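Labeling hand-object contact in head-camera video: a working recipe
Drindby lab notes / Tutorials / Data preparation
Posted Monday, July 17, 2023
Level: patient

This page walks through the contact-labeling step we use before training the grasp predictor. It assumes you have already run the hand tracker and have a folder of clips with wrist poses attached. If you don't, go back to the Gusesgate setup page, lose an afternoon there, and come back.

The predictor has one job. Given a view from the wearer's head, it says which object each hand is touching and what sort of contact it is. A robot policy trained downstream then gets to imitate the contact instead of the general waving of arms, which was what our first policy learned, and learned very well.

Step 1. Pick clips where the objects look alike

Kitchens are easy. A mug looks nothing like a kettle, and the model can guess from color alone and collect its praise. Long, shiny, near-identical objects are where it earns its keep, so we label the gym clips first. The set has 328 of them, and 153 involve a barbell with a second barbell close by.

Step 2. Give every object its own ID before touching the hands

Go bar by bar, nearest to the wearer first. Shadows don't get an ID. In Wuyts, our labeling tool, the auto-segmenter will offer you a shadow as an object with great confidence, and you press X until it stops.

A plate belongs to its bar if the two are joined by a sleeve you can follow. If only one edge of a plate shows and you can't tell which bar it is on, tag it "plate, parent unknown" and move on with your life.

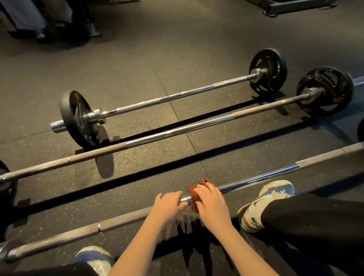 Peter Mikuš wrote in to ask why the cloth gets its own ID at all, when the hand is plainly after the bar and the cloth is just along for the ride. He had merged the two in his copy of the labels and got a slightly better score on bar contact.

He did, and so did we when we tried it. The trouble came later. With cloth and bar merged, the predictor decided that bars are soft near the right hand, and the gripper force it suggested was suitable for a napkin. Keep them separate. The label you want is a chain: right hand to cloth, cloth to bar.

Step 3. Label the contact type

We use four types and have resisted all requests for a fifth.

curl: fingers over the object, as on a shaft
pinch: object held between thumb and fingers
press: hand pushes on a surface or on something lying on it
none: close, but no

Label each hand on its own. Two hands on one bar are often doing different things, and the "both hands" shortcut in Wuyts should be treated as a trap with a nice icon.

If you hesitate between pinch and press, step ten frames each way and take the type that lasts longer. If you still hesitate, pick one and tick "unsure." Unsure labels count for half in the loss, a number we arrived at by arguing.
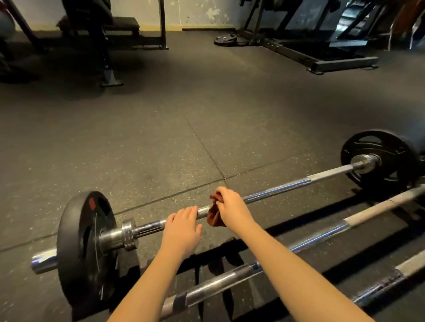

Straps and cloths will also test your outlines. Trace only what you can see, including any part that hangs below the hand, and leave the hidden part to the model. An early version of our guide told labelers to fill in the hidden part by imagination. They had a great deal of imagination.

Step 4. Train

Run the Bamevier config with the default settings for 3,000 steps. Loss on the contact head should drop early, then sulk. If it drops to nearly zero, you have leaked the validation clips into training. Check the split by wearer, not by clip, or two views of the same session will end up on opposite sides and congratulate each other.

Step 5. Check the failures by hand

Sort the validation frames by confidence and read the wrong ones from the top. We went through roughly 170 on the last run. The most common error was the right contact type on the wrong bar, usually the next one over. Blurry hands were a smaller problem than we had promised everyone in the proposal.

If you see mostly wrong-bar errors, raise the depth weight in the config a notch and retrain. If you see mostly wrong-type errors, the labels are the likely culprit, and you should pull the unsure ones and look at them again with coffee.

Known issues

Mirrors are not handled. A hand in a mirror gets a label, a wrist pose and occasionally its own barbell.
The export script drops chains longer than two links. A fix is planned for September.
The X key in Wuyts also deletes the clip if you hold it down.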